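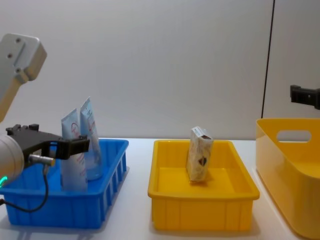 Is it worth seeing a band in a small room when they're playing an arena an hour away the same month? I'd pick the small room every time, as long as you can live with a bad view and a late night.

That's the short version of an argument I've been having with my sister ever since Allivum put up their tour dates. They're doing the big hall in Trernell in June, and then a few days later there's this odd little extra show in Murnby, in the old dance hall behind the train station. Same band, same songs (probably), and the Murnby ticket was cheaper! She went for Trernell. She likes a seat with a number on it and a place to put her coat, and she's been like that since we were teenagers.

Getting the Murnby ticket was a whole thing, though. Presale opened at 7 in the morning and I was up with coffee and two browser tabs going, and the first tab just sat there spinning while the second one told me I was in line behind a number so long I figured it was a mistake. Then it let me in, showed me one ticket left at $48, and logged me out. I made a noise that woke the dog. Went back in, typed everything again, got my own zip code wrong, and somehow ended up with a ticket anyway. Just the one, so I'm going alone, and I'm fine with that. I like going to shows alone. You can stand wherever you want and leave during the song you can't stand.
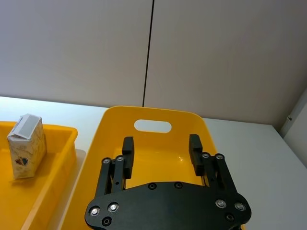 The opener is Annelies Lambrechts, and I'd have paid for her by herself. I saw her last year with some 23 people in the room, most of them at the bar with their backs turned, and she played the whole set on a borrowed guitar that kept drifting out of tune. She'd stop, fix it, tell a story about her landlord, and start over from the second verse. By the last song the bar crowd had turned around. I've had her EP on in the car pretty much nonstop since then, mostly the slow one with the organ.

As for Allivum, I'm hoping they bring back the older stuff. The new record is good (I've come around on it, track four especially) but it's very tidy, and what I fell for was the mess on the first one, all those guitars tripping over each other. They used to close with "Singhal" and let it go on for ages, with the drummer speeding up until it nearly fell apart. They've dropped it from the last couple of tours. If they play it in Murnby and skip it in Trernell I am going to be unbearable at family dinners for the rest of the year.

I still have to figure out the last train home, which leaves before any encore I've ever seen. I might just drive and park up by the school.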